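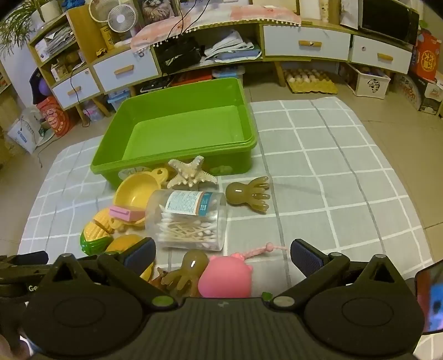
Ticket 858: Dishwasher stops mid-cycle, blinks, sulks
Status: Closed (see last entry)
Product: Skaken 665 built-in dishwasher
Opened by: tenant, upper unit, Montoya building
Opened: 10 December 2025

Original report

The dishwasher fills, hums for a while, then quits with the middle light blinking. It does this on Normal and on Heavy. It does not do it on Rinse, the one cycle I have no use for. Dishes come out warm and still wearing dinner. There is an inch of gray water in the bottom that I have been bailing out with a measuring cup.

I have turned it off and on again. I have also turned it off and left it off overnight so it could think about what it did.

Reply from Bidunov Property Support

Thank you for contacting us. Please confirm the unit is plugged in and that the door is fully closed.

Tenant

It is plugged in. The lights blink, and I believe they need electricity for that. The door is closed. When the door is open it doesn't hum.

Reply from Bidunov Property Support

Thank you for confirming. A blinking middle light on this model is a drain fault. Please clean the filter. Turn the round part at the bottom of the tub to the left, lift it out, and rinse it under a hot tap. A user guide is taped inside the cabinet under the sink.

Tenant

There is a user guide under the sink. It is for a Jilunberg range hood. I read it anyway and now know how to change a bulb I don't have.

Filter is out and clean. It held a twist tie, part of a label and a quantity of rice. Put it back, ran Normal. It got further than before and stopped with the same light. Water level is the same inch.

Reply from Bidunov Property Support

Please check that the drain hose behind the unit is not kinked.

Tenant

The unit is screwed to the counter. I can see the hose where it comes through into the sink cabinet, and from there it runs up to the garbage disposal in a nice curve. No kink on my side. Was the disposal replaced in April along with the faucet? It looks a lot newer than anything else in here, including me.

Reply from Bidunov Property Support

Our records show a new disposal was fitted in April under work order 798. Escalating to maintenance.

Maintenance note

New disposals ship with a plug in the dishwasher inlet. It has to be knocked out before the hose goes on. Pulled the hose, plug still in place. Knocked it out with a screwdriver and fished it from the disposal. Refitted hose, new clamp. Ran Normal to the end, drained fine. Ran Heavy, same.

Tenant

Works. I moved in 3 weeks ago, so I'd love to know what the last people did from April on. Washed by hand, I guess, or owned a bigger measuring cup.

Please close this. Also, if anyone has the guide for the dishwasher, the range hood one is free to a good home.

Reply from Bidunov Property Support

Thank you. Closing ticket. A survey will follow.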